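Bovwood Building, Ground Floor Workrooms
Fire Exit, Lighting and Housekeeping Inspection: Checklist With Comments
Inspection month: May
Areas covered: Dretbridge corridor, workrooms, parts store, loading door

Ratings: OK = meets the site standard. ACT = action needed. N/A = does not apply.

Section A. Exit routes

A1. Exit routes clear to full width: ACT
Comment: Two flattened cartons were leaning against the wall on the Dretbridge corridor side of the double doors. They were removed during the inspection. The corridor is not a holding area for recycling. Cartons go straight to the cage by the loading door.

A2. Exit doors open from the inside without a key: OK
Comment: Every door on the route was opened fully and allowed to close under its own closer. The loading door personnel exit is stiff in the last part of its travel but latches.

A3. Exit signs lit and visible from the work positions: ACT
Comment: The sign over the parts store door is lit but hidden from the far bench by the top shelf of the Grukix racking. Lower the shelf or add a second sign on the side wall. A second sign is preferred, as the shelf height has already been changed once and changed back.

A4. Floor marking along the route: OK
Comment: Yellow line worn at the threshold. Still readable. Recheck at next inspection.

Section B. Emergency lighting

B1. Monthly function test recorded: OK
Comment: Test sheet present in the log box.

B2. Full duration test recorded: ACT
Comment: The units must stay lit for 60 minutes. The last sheet gives a start time and no finish time, so the result cannot be accepted. Repeat the test on a Wednesday after close of work and write down both times.

B3. Charge indicators: OK
Comment: All indicators were green. The cover on the unit outside the restroom is cracked at one corner and should be replaced with the next order.

Section C. Bench areas

C1. Benches arranged so that no seat or stool blocks an exit route: OK

C2. Task lighting secure, cords undamaged: OK
Comment: One clamp lamp had worked loose and was tightened on the spot. 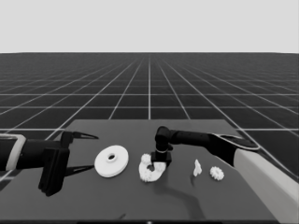

C3. Combustible packing kept off work surfaces at close of work: ACT
Comment: Foam sheet and paper wrap were found under the rear bench. Surfaces above were acceptable. The close of work list on the wall mentions surfaces only. Add "and underneath" to the list and reissue it.

C4. Power strips not connected one to another: ACT
Comment: One instance, behind the rear bench. Disconnected. A wall outlet is within reach if the bench is moved 3 feet toward the window, and this is the recommended fix. A longer cord is not.

C5. Waste containers with lids, emptied daily: OK
Comment: The wipes container has a self-closing lid and it closes. The foot pedal squeaks. No action.

Section D. Extinguishers and alarm points

D1. Extinguishers in place, on brackets, with pins and seals: OK

D2. Pressure gauges in the green zone: OK
Comment: The needle on the loading door unit sits at the low end of green. Ask Pretorius to check it at the next service visit instead of waiting for the annual date.

D3. Inspection tags signed: ACT
Comment: Tag on the corridor unit has not been initialed for the last 2 months. The unit itself is in good order. Initials are not to be filled in after the fact. Start again from this month and leave the gap showing.

D4. Manual alarm points unobstructed: OK
Comment: The coat hooks reported last time have been taken down. Screw holes remain and need filler.

Section E. Parts store

E1. Clearance below sprinkler heads: OK
Comment: Clearance was measured at the highest stored item, which is the correct place to measure. Earlier reports used the shelf edge.

E2. Shelf load labels present: ACT
Comment: The label on the center bay reads 400 pounds per shelf. The end bay has no label. Do not assume that the same figure applies, as the end bay uses a lighter beam. Obtain the correct label from Grukix and keep heavy stock off that bay until it is fitted.

E3. Small parts in closed bins, none on the floor: OK
Comment: Bins are labeled on the front face. Several labels are handwritten and fading.

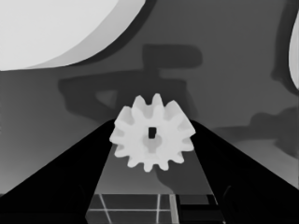 E4. Store door self-closing and not propped: ACT
Comment: A rubber wedge was on the floor beside the door. The door was closed on arrival, but the wear mark on the floor shows regular use. Remove the wedge. If staff need the door open for deliveries, request a magnetic hold-open connected to the alarm panel.

Section F. Records

F1. Previous actions closed out: ACT
Comment: Coat hooks closed. The loading door closer adjustment is still open and is carried forward. See also A2.

F2. Current floor plan posted: OK
Comment: Plan matches the present layout except for the recycling cage, which is shown on the wrong side of the loading door. Correct at the next revision.

Priority for action: C4, E4 and E2 first, then B2. All other items by the next monthly inspection.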